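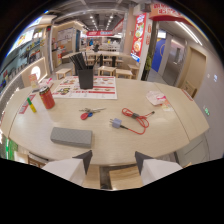
## Thursday, late, tram home

Long one. Writing this on my phone so excuse the state of it.

Got to the food hall before the lunch crowd. Table near the stalls, stools all round, menu mat and chopsticks at the far side. Laid out the usual stuff. Keys, grey quilted case, the red cable with its plug, red can, tissues. Left the mat where it was. Wanted clutter, got clutter.

Point of the day was the pose tracking. Last week's runs from the lab all looked lovely and then the policy trained on them kept closing a finger's width short of things. I blamed the policy for days. Wrong. The wrist track was drifting and the replay was hiding it, as the smoother in Trutus takes any small slide and irons it flat. Looks fine on the plot. Is not fine.

So today, raw tracks, smoother off, public place, bright lights, long views. Recorded from eleven till gone two. 55 episodes, mostly single picks, a few where I moved the cable bundle next to the keys and then back. Arm hurts.

### What broke

Relocalisation. Every time I came in low over the table the tracker lost the far half of the hall and had only wood grain to hang on to. Grain is rubbish for this. It all looks the same to the matcher, so it picks a line, any line, and slides along it. Got a jump in episode 20 that put the gripper under the floor.

Also the ceiling lights. Two rows of little white spots, all alike, running off to the back. Matcher pairs one with its neighbour and swears blind it's right. I watched it do that over and over in the viewer, one light along, then back, then one along again. Raised the ratio test a bit, no good. Lowered it, worse. Masked the top strip of the view and the flipping stopped, but then we lose the only far points that stay put when I dip down. So no mask.

What did help: keeping the old map points alive for longer. Raltier drops anything it hasn't seen for 20 frames, which is mad for a hand tool that spends half its life staring at a tabletop. Set it to 253 on a whim (typed it wrong, meant 250, left it) and re-ran the worst episodes over a coffee. Jump gone in all but two. Those two I turned too fast, my own fault.

Memory goes up, obviously. Laptop fan like a hairdryer. Will need a proper limit on the map before it goes anywhere near the shared branch.

### The segmenter

Quick try of the Ajayi masks on the same clips, as I had the battery. Keys good. Can good, mostly. The cable is a mess: it gives the loops as one thing and the adapter as another, then joins the adapter to the keys when the gripper gets close. For grasping I only care that the bundle with the strap is one blob, so maybe fine? But the planner reads the joined blob as one big object and goes for the middle of it, which is bare table. Funny the first time.

The case it calls part of the table in a good few clips. Same flat sort of shape, lies there, no height to speak of. Depth prior might sort it. Or just ask for the masks after the plane fit instead of before. Should have been that way round from the start, I think I wrote it that way because it was faster on the old machine. Check.

Chopsticks I don't want to talk about. Fifty thin masks flickering on and off. Added the holder to the ignore list.

### Planner

Didn't get far. Ran the replay against the Veswood sim with the new tracks and the approach angle is finally the one I rememeber using, low and from the front, not that odd swoop. 484 waypoints for one pick though. Nobody's controller wants that. Thin them by curvature and not by time, the way the old script did, so the slow bit just before closing keeps its detail. That's exactly where it was coming up short, so cutting points there is asking for it.

Wrote half the thinning on the tram, deleted it, wrote it again. Think the second one is right. Haven't run it.

### Tomorrow

- turn smoother OFF by default, and say so in the readme in capitals
- map limit, oldest points go first but keep the far ones
- plane fit, then masks
- re-run all of today's with the long memory setting, overnight if the fan survives
- redo the two fast ones at a sane speed
- retrain on just today's, no mixing with the lab runs, see if the short closing goes away

Had noodles at the end, too salty. Feet ache. Next stop's mine, stopping there, more when the runs are though.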